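4. What people write on a small board, and how they stand it up

4.1 Why the small ones

I came to small whiteboards sideways. The project I was working on in Varport was meant to be about wall boards in classrooms, and I had a nice plan for it, with floor drawings and everything. Then I kept noticing the little ones. They were on kitchen counters, on the ends of workbenches, next to tills, on the shelf over a sink. Most had one line of writing on them, and a surprising share of those lines were sums. Wall boards have a big literature already (see Section 2). The little standing ones have hardly any, so I dropped the floor drawings and went after those.

By a small board I mean one that a person can pick up with one hand and that stands on a flat surface without leaning on anything. It has to have its own feet, a wire easel, or a fold-out leg at the back. I left out boards with magnets that live on a fridge door, which was painful, as some of the best writing in the whole collection was on fridges. I also left out slates and chalk. Chalk behaves differently when it gets rubbed, and I didn't want to be comparing two kinds of smudge.

The collection came to 2,085 boards from 76 sites, split between Varport and Skiststead. A board went in once, as I found it, with whatever was written on it at the time. If I came back in February and the same board had something new on it, that went into the revisit notes and not into the main set. I'll say more about the revisits in Section 5.

4.2 Sorting the writing

Ashok Pathak and I sorted the writing separately and then sat down and argued. We used five bins: lists, reminders, greetings, sums, and other. "Other" was supposed to be small and it was not small, mainly on account of drawings (cats, mostly, and a great many flowers). We had a rule that a board went into one bin only. Where a board had a shopping list with a price total under it, Ashok wanted it in sums and I wanted it in lists. Lists won, on the grounds that the adding up was there for the sake of the shopping.

The sums bin is the one I want to talk about here. We split it again, into working sums and display sums. A working sum is one where you can see somebody was trying to find something out: crossings out, carried digits, a unit such as ft or lbs, a number with too many decimals. A display sum is finished. It has an equals sign and an answer, there's no working, and it sits by itself on the board with white space on every side. Times-table lines are nearly all display sums. I don't think anyone stands at a board and works out one times five. They write it down complete, left to right, in one go.

There were 161 boards with a single times-table line and nothing else, and I grew very fond of them. They're the plainest thing you can put on a whiteboard and yet they vary like mad. Some people use a proper multiplication cross, some a lowercase x, some a dot. Some leave spaces around the equals sign wide enough to park in, and others run the lot together like a word. The run-together style was a lot more common than I'd guessed from looking at printed worksheets, where the spacing is always generous. When I tried writing a few lines myself on a small board I did it too, without meaning to. The board makes you stingy, I think – you start out worried about reaching the right-hand side and then you squeeze.

The one-times table deserves a word. Teachers I spoke to in Skiststead told me they spend very little time on it, as children either find it obvious or get through it in an afternoon. It still turned up on our boards more than the seven or the eight. My own guess is that people pick an easy line when what they want is writing on the board, any writing, and the sum itself doesn't matter much to them. I can't prove that from photographs, and I'll come back to it when I get to the interviews.

4.3 Ink, frame and feet

The next thing we scored was how well you could read the line. Here we borrowed the Wieczorek reading scale, which was made for shop signs and runs from one (can't make out a character) to five (clear across a room). I took out the color questions and kept the rest. It isn't perfect for our purposes. It treats a pale line and a blocked line as the same sort of problem, and they're really two problems. A pale line is pale wherever you stand. A blocked line may be perfectly good if you take one step to the left.

Figure 3 is a board I go back to a lot when I explain the scoring, as it has some of each. The marker is dark but faint, and the last digit is partly hidden by a purple cable that loops above the board. You can still get the whole thing, 1x5=5, and I'd argue you get it partly by knowing your tables. Ashok and I differed by a full point on it. He scored the marks on the board and I, I now realize, scored the sum. 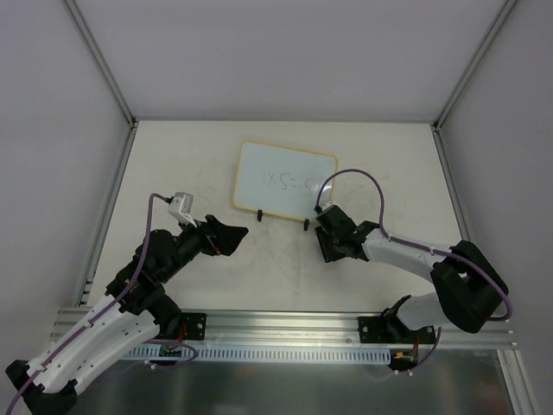 Figure 3. Framed small whiteboard on two black feet, with the times-table line 1x5=5 in faint dark marker.

That disagreement made us change the procedure. From then on we covered the left side of any sum with a card before scoring the answer, so that the answer had to stand on its own. It slowed us down a good deal, and we both hated the card by the end, but our scores came a lot closer together. We went back over the earlier boards with the card as well. I'd recommend it to anybody scoring handwriting that has a right answer. You simply can't un-know what five times one is, and your eye fills in the missing bit of the digit before you've had a chance to look at it.

Faint ink was the usual trouble, well ahead of blocking, glare and smudges. I had assumed faint ink meant a dying marker. Some of the time it surely does, and several people I asked laughed and said they'd been meaning to throw that pen out for months. But small boards also get written on with small pens, the kind that come clipped to the side, and a thin line reads as paler than a thick one even when the ink is fresh. People also press lightly on a standing board. A wall pushes back. A board on little feet slides away from you or rocks, so you either hold it with your free hand or you go gently, and going gently gives you a gray line. I watched people do both. The ones who laid the board flat to write and stood it up afterward had the darkest writing of all, though their lines tended to slope.

The frames I recorded in a pretty homely way: wood, metal, plastic, none. Wooden frames in some shade of yellow or orange, like the one in Figure 3, were a favorite of mine for practical reasons. On a pale table, a white board with a thin white edge more or less disappears in a photograph, and I spent more evenings than I'd like trying to find where one stopped and the tabletop began. A warm-colored frame gives you the outline right off. It seems to help people in the room as well. Owners of framed boards were quicker to say "it's over there" and point, and owners of frameless ones quite often had to hunt about under the mail.

Feet matter more than I expected. Two small feet at the lower edge hold a board close to upright, which is good for reading from a chair across the table and less good if you're standing over it. Wire easels tip the board back and suit a standing reader. The fold-out leg (Ulosell is the make I met most often at our sites) comes somewhere between, until the hinge goes soft, and then the board does a slow bow over the course of the day. I had no column for slow bowing in the original sheet. I added one.

Angle was the other late addition. Very few boards were set square to the table edge. Most were turned a little to one side, and when I asked, people said it faced where they usually sat, or they said they hadn't noticed. For photographs I kept the board exactly as it stood and moved myself instead, which means that the writing in our pictures is often seen a bit from the side. Anyone reusing them for letter shapes should bear in mind that the widths will be off.

4.4 Does the line ever get changed?

For a subset of 40 boards with a single times-table line, I asked the owner how long the writing had been up. Roughly half couldn't tell me. The rest gave answers that ran from "this morning" to "since we moved in," and I have no way to check either. What I could do was look at the surface around the writing. A board that gets wiped often has a gray haze over it, with ghosts of older lines if you tilt it to the window. A board that has carried one line for ages is clean everywhere except under the line, and when you do wipe it the old ink stays behind as a faint stain.

I wiped only with permission, and I always wrote the line back. My sevens got some complaints. One owner in Skiststead asked me to leave the board blank so she could see what her son would put on it, and I've kept that one out of the subset, though the revisit note for it is in the appendix with the others.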